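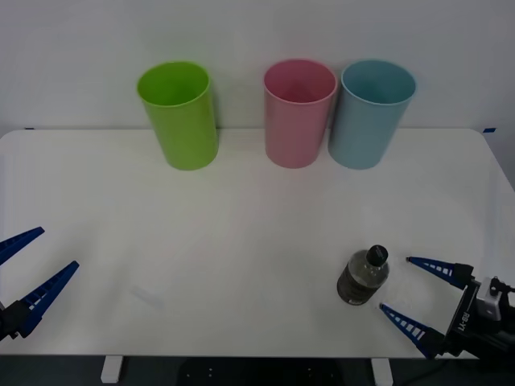 Unit 6: Curing and Protection of Concrete Flatwork
Instructor: Dorian Rey

Reading for this unit: course manual, Section 9. Students should complete the reading before the laboratory session.

Curing is the control of moisture and temperature in new concrete so that the cement can continue to hydrate. It begins as soon as finishing is complete. Concrete that loses water too early may dust, craze or crack at the surface, and its strength will fall short of the mix design.

Methods of curing

Water curing includes ponding, fogging and wet burlap. Burlap must be kept wet for the entire curing period; alternate wetting and drying can cause cracking.
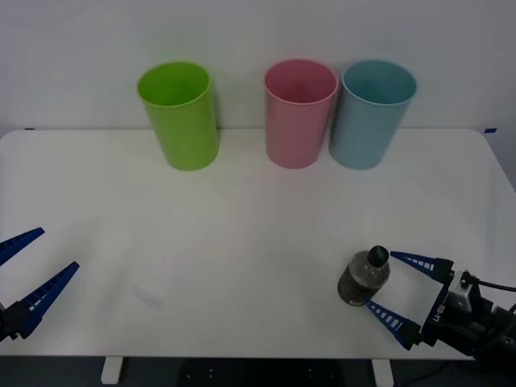

Sheet curing relies on polyethylene film or waterproof paper. Lap the edges and weigh them down along their full length. Wrinkled film may leave blotches, and its use on colored slabs requires the approval of the architect.

Liquid membrane compounds are sprayed in two passes, the second at right angles to the first. Do not apply them where a bonded topping or tile will follow, unless the product is rated for that purpose.

Assignment

The Guillot warehouse slab measures 700 square feet. Prepare a one-page curing plan that names the method selected, the materials required and the inspection schedule.

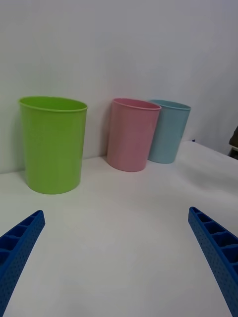 Plans must state the forecast air temperature and wind conditions used. Assume a January placement for the second part of the assignment, and describe the insulation to be provided at slab edges and corners.

Submit plans at the start of the next class meeting.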